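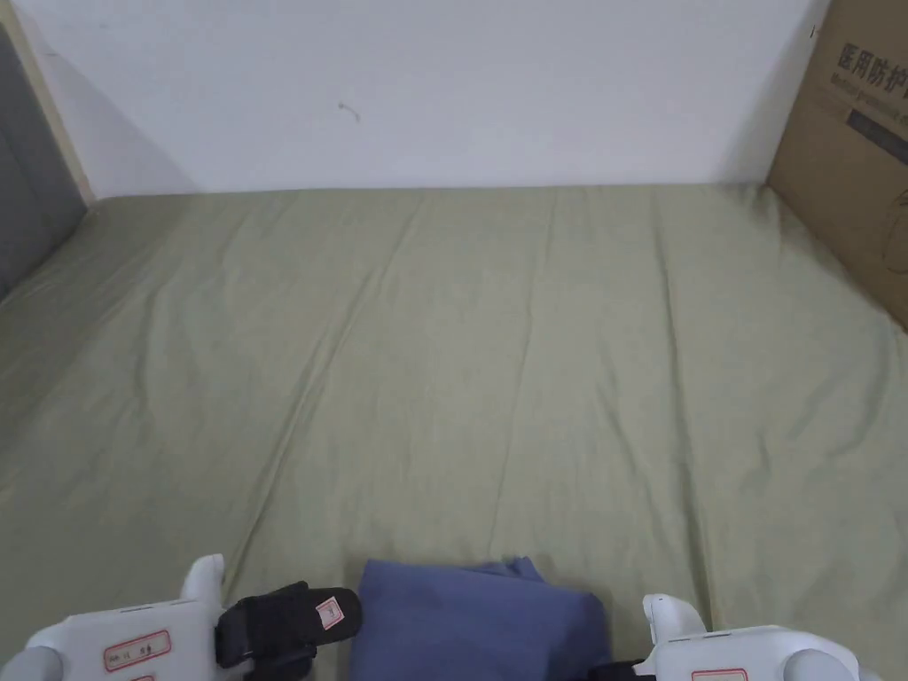 4. Putting the fitted sheet on

I always start at the head end, wall side, as it's the awkward one.

1. Find the care label. On my Nileck sheets it goes bottom left.
2. Hook both head corners right under the mattress.
3. Walk the sheet down and do the foot corners, lifting with your knees (my back learnt that one in June!).
4. Smooth from the middle outwards. A few creases are fine.

Note: wash at 40 or below, never 90.

Caution: keep fingers clear of the slats when you let the mattress drop.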